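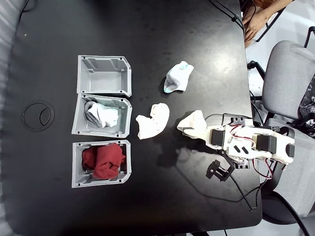
Studgate Wash & Fold Frequently Asked Questions: Socks and Small Things

Socks get a page of their own on our website, and if you have ever tipped a family's worth of them out of a dryer you will probably understand why. They come to us balled up, inside out and tucked down the legs of pajamas, and we do our best to send every one of them home with its partner. We sort them on a dark table, where a white sock shows up nicely, with little gray bins lined up one below the other. A white sock with a gray heel and toe goes in one bin, something red goes in another, and the bin at the top can sit empty until there is something to put in it. The loose whites wait on the tabletop beside them. It's a simple way of doing things and you are very welcome to borrow it for your own laundry room! The questions below are the ones we hear most over the counter in Restolton.

Do I need to pair my socks before I drop them off?
Please don't trouble yourself. We would much prefer them loose, and if you have a minute to unroll any that have been balled up, even better, as a rolled sock never washes properly in the middle. Pairing is part of the regular wash and fold price.

Should I turn them right side out?
Whichever way they come off your feet is fine with us. Heavy athletic socks get cleaner when they're washed inside out, so we often leave those as they are and turn them before folding. If you like yours returned inside out (a few customers do, for the seams), write that on your ticket and we'll remember it the next time too.

Will my red things be washed with my whites?
We keep them apart. Reds, oranges and new dark denim go in a separate load, and anything that has never been washed before is best put in its own small bag so we know to be careful. There's an extra charge only if the separate load needs a machine of its own, and we'll call you before we run it.

How do you match white socks that all look the same?
By the toes and heels first, then by the length of the cuff, and after that by how worn they are. Two socks from the same pack that have been through the same number of washes tend to feel alike in the hand, and you do get an eye for it. If we can't be sure of a match we leave both socks single and put them in the little paper bag at the top of your order, so you can decide at home. 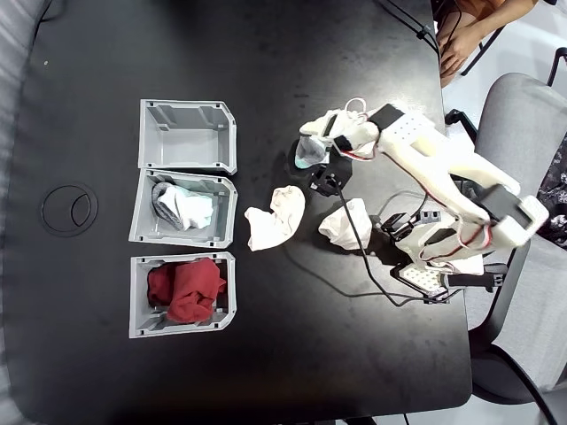

What happens to a sock that has no partner?
It goes back to you with the rest of your order, clean and flat, in the paper bag. If one turns up in a machine after you've gone, we put it in the stray drawer and keep it for 28 days. You're welcome to come in and look through the drawer whenever we're open, and there's no need to have your ticket with you.

Can I buy the sorting bins from you?
We sell the Lakby stacking bin at the counter, singly or in sets. It has an open top and wipes clean with a damp cloth. For most households 2 bins will do, one for whites and one for everything else, though a home with several children may be glad of another. Please measure your shelf before you come, as we can't take back bins that have been used.

Do you fold or roll?
We fold pairs flat, one on top of the other, with the cuffs left alone. Turning one cuff down over the other keeps a pair together very well, but it does stretch the elastic over time. Rolling is available if you ask, and it's handy if you're packing a suitcase straight from our bag.

Do you take wool and compression socks?
Gladly, as long as they're in a mesh bag or handed to us separately. Both are washed cool and dried on the rack, so allow an extra day. Orders with rack items dropped off on Tuesday morning will be ready on Thursday.

Where are you and when are you open?
We're at 798 Lazarević Street in Restolton, with parking behind the building. The doors open at 7 in the morning, and the drop-off hatch at the side can be used at any hour. Tie your bag closed, please, and put your name and phone number on the tag.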